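Bench notes, Sketdale kitchen line trial
27 August 2020

Play-food table again, arm on clearing duty, toaster oven left on the right side.

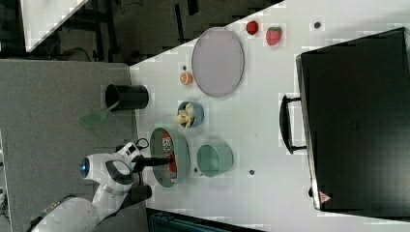
What I still don't buy

Skotthorpe's pitch says the arm frees up 17 hours a week for the prep crew. Freed for what? Asked Nghĩa Đinh, who wrote the shift plan, and the plan has them resetting tables and watching the blue light. Same people, duller job.

Wrapped packet in the big green bowl is my test case. Finger has to get down past the rim beside it. A person does that while talking about lunch. Fruit is toy, so bruising tells us zero. Want real tomatoes before anyone signs.

Log stands at 2487 picks. No column for when a human steps in. Added one, by hand, in pencil.

To do
- ask the prep crew what they'd hand over first (not the manager)
- get the Priltatberg numbers with stoppages left in
- move spatula cup farther in from the left edge, try again
- trial review is in November, 3 pages max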